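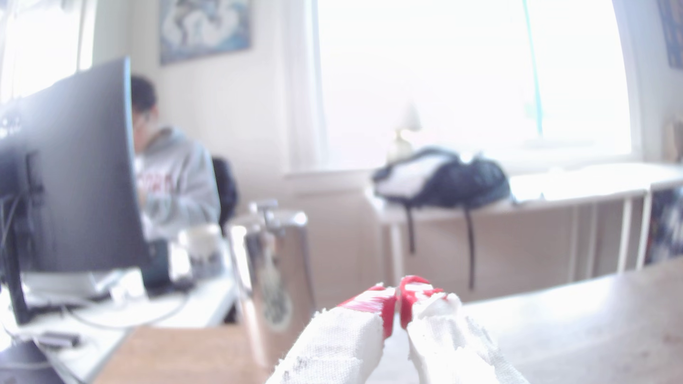 Welwood would like its desks back

November. Welwood, the office furniture and fittings firm, today launches Droltetti, a range of under-desk trays, cable sleeves and mug rests for people who sat down at a clear white desk some years ago and have not seen much of it lately.

The range was designed with the Alletti studio after a survey of 400 office workers, who were asked to list what was on their desks without looking. Most got as far as the monitor and the mug. The cables were left out by nearly all of them, in the way that families leave out certain uncles.

"We expected to find paperwork," said Fredy Mamani, head of product at Welwood. "Paperwork has gone. What we have now is a grey cable looping across the front of the monitor, a small box by the foot of the stand and a brown paper bag or box at somebody's elbow. Ask what any of it is for and people get quite protective."

Droltetti has 11 pieces, sold singly or as a set. The cable sleeve fastens to the back of a monitor stand and takes up to 13 leads, including the one that has been plugged into nothing since the last office move. The shallow tray slides beneath the desktop and holds small boxes, chargers and adaptors. It has no lid, as testers used the lid as a second desk.

The mug rest clips to the edge of the desk and keeps the mug away from the keyboard. Early versions had a cork base and a polite reminder to wash up. The reminder has been dropped following feedback.

All pieces come in white, black and pale grey, and fit desktops with a straight front edge. No drilling is needed, though a screwdriver is supplied for the cable sleeve and will, Welwood accepts, end up on the desk.

The first 2000 sets will be sold through Olatunji, the workplace supplier, which has been trying them out in its own sales office. Staff there report that the desks are clearer and that the windowsill is now full. Welwood is looking into windowsills.

Samples and fitting sheets are available to trade buyers and journalists on request from the Welwood press desk, which is being tidied.

Ends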